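Can a two-finger gripper handle household tidying yet, or only parts in fixtures?

Posted in Home Automation > Robotics, 8 June 2025

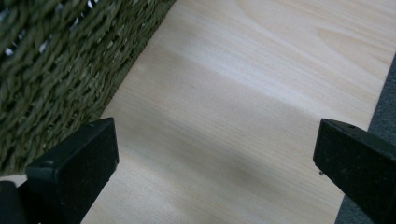

Frauke Reuter commented under the post before any answers came in that the hard part of tidying is deciding where things go, and that any gripper sold in the last ten years can close on a sock.

Thanks, Frauke. I agree for socks. My problem is with containers. I am trying to work out whether a parallel gripper with plain rectangular tips can do a short list of jobs in a living room: move a woven basket along a wooden surface, pick small items off the wood, put them in the basket, and take them out again. Items go from coins up to TV remotes. The heaviest is 311 grams.

What I know so far. Flat items on bare wood are difficult because the tips have to get under an edge. Woven material gives when squeezed, so the force reading climbs slowly and the controller does not get a clear contact event. I have the close threshold at 13 newtons, which is fine for a remote and seems too much for a basket rim.

Is this a matter of tuning, or is the hardware wrong for the job? I don't need speed. A job that takes ten minutes is acceptable if I can leave the room.

Akua Quartey

Posted by Nonow

Partly tuning. Go through it job by job.

Moving the basket: don't grasp it. Close the fingers, place them low against the side, and push. Friction between a light basket and finished wood is low, and pushing near the base keeps it from tipping. If you have to lift, grip the rim with one finger inside and one outside. Use position control with a force ceiling. Set the target gap a little under the rim thickness and stop there. Waiting for a force spike on a woven rim will crush it before the spike shows up.

Small items on wood: plain square tips are poor at this. Coins and cards need either a thin nail on one fingertip or an edge to work with. Slide the item until it overhangs the edge of the board, then grasp it from the side, one finger above and one below. That is slow, but you said speed is not a concern. Keep the item well clear of anything soft next to the board, or it will fall and you will be picking it out of fabric, which is a worse problem than the one you started with.

Placing in the basket: this works now. Release above the opening and accept that items land in any orientation.

Taking items out: this is where I would stop. The fingers need room to open inside, the walls block the camera's view, and loose items shift when touched. I ran 151 attempts at removal from a basket over two weeks, with mixed objects, and the arm came up with the item I had asked for in fewer than half of them. Placing failed 10 times over the same number of attempts, mostly with items that stuck to the rubber.

On perception, coarse weave can upset a depth camera. Light comes through the gaps and you get holes in the point cloud or false edges. Fit a plane to the side and ignore anything smaller than a strand.

Posted by Pinoson

Just get a vacuum gripper, they pick up anything flat. Mine does boxes all day at work with no faults. Not sure about baskets.

Posted by Nonow

Suction will not seal on weave, and it is marginal on cloth. It would help with the cards. A combined tool is an option if the wrist can carry the weight.

Posted by Śliwiński

I work on the shop-floor side, so take this with that in mind. We load parts from trays with the same type of gripper and it is reliable because the tray never moves and every part has a pocket. When someone swaps the tray for a bin, the cycle time triples and an operator ends up standing next to it.

The same applies at home. Fix the basket position with two stops screwed to the board, give it a rigid liner, and three of your four jobs become routine. Removal stays manual. I would also bring the 13 newtons down for anything woven. Start at four and raise it only if the rim slips.

Check your fingertips too. Dust on the pads lowers friction enough to matter with glossy plastic. We wipe ours at each shift change with a damp cloth.

Akua Quartey replied

Pushing and the stops are both easy to try. I'll order a liner and leave removal out of the routine until July.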